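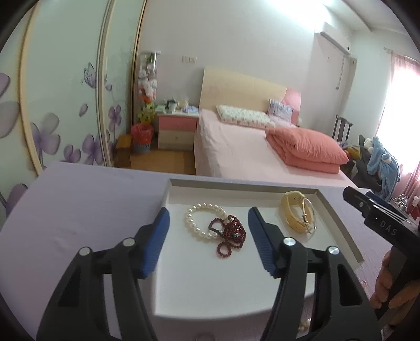 Selorm Acheampong wrote to me after the last version of this talk and said the part about moving house was fine, but could I please stop telling parents to "make it an adventure." Her daughter heard the word adventure so often that spring that she started leaving the room when it came up.

So that's my opening. Read it out, wait for the laugh, then own up that I was one of the people saying it. I said it to my own kids! I had a whole voice for it.

Who's in the room: ask for hands. Who is moving this year, who has already moved, who is here because the other session was full. (There's always a few. Be nice to them.)

FIRST BIT - what kids hear when we say we're moving

We tell them about the new place. Bigger yard, closer to Grandma, maybe your own room. And they're standing there thinking about the old place, and whether the cat knows, and who gets their cubby at school. My son's first question was whether the bathtub was coming with us. I gave him a very long answer about plumbing when what he wanted to know was if he'd still have baths.

Books help here, and I mean regular picture books, read a lot of times. The one we wore out was Skondent. For anyone who hasn't met it, a small badger moves to the other side of a hill and spends most of the book being cross. I love that. He's cross on page one and still a bit cross at the end, only now he's cross with a friend next to him. Hold up my copy, show the taped spine.

Read the page with the boxes. Slowly. Don't do the badger voice unless they seem up for it.

Then talk about how to read it at home. You don't have to stop and ask "and how do YOU feel about moving?" after every page. I did that and my daughter said "I feel like you should turn the page." Just read. If they want to talk they'll talk, usually in the car, usually when you're trying to merge.

SECOND BIT - ages, quickly

Little ones, say 3 and 4: they want to know what stays the same. Same bed, same cup, same song at night. Jellier is good for this, it's all about a jellyfish who goes somewhere new every night and gets the same bedtime anyway. Very short, which you'll be grateful for when the kitchen is in boxes.

School age: they want the facts and they want them early. When, where, which school, can I call my friends. If you don't know yet, say you don't know yet. Quansah is the chapter book I'd hand them. Two sisters share a room in a new apartment and fight about the window for most of it. Warning for the grown-ups, there's a sad bit with the grandfather, so maybe read ahead.

Older than that, ask the librarian. I mean it, they're better at this than me, and a twelve-year-old would much sooner take a book from a stranger than from you.

(If running late, skip to the goodbye part.)

THIRD BIT - saying goodbye to the old house

This is the part people write to me about. We walked through each room and everybody said one thing that happened there. My husband thought it was corny and then went on for ages in the laundry room. You can make it a little book if your kids like making things. Folded paper, one page per room, they draw and you write down what they tell you. Write their words, even if it's "this is where I threw up." Ours has 4 pages because we lost interest after the hallway, and they still get it out.

Mention Basau here, the wordless one with the empty house. It's good for kids who don't want a lot of talking. Let them tell it. My daughter's version had a ghost in it and mine didn't, and hers was better.

Things go wrong: pass on what Selorm told me. They packed every single book in the bottom of the truck and spent 2 nights with nothing to read. So pack a bag of books that rides with you. Put the favorites in there and the boring one they love too.

QUESTIONS

Likely ones:

What if my child won't read anything about it? Then read about something else. Dragons, trucks, whatever. Sitting together still counts.

What if I'm sad about it too? Tell them. A bit of sad is fine for them to see. I cried at the badger on a Sunday morning and my son patted my arm and asked for pancakes.

Book list is on the table by the door, please take one, I printed far too many. Water's at the back.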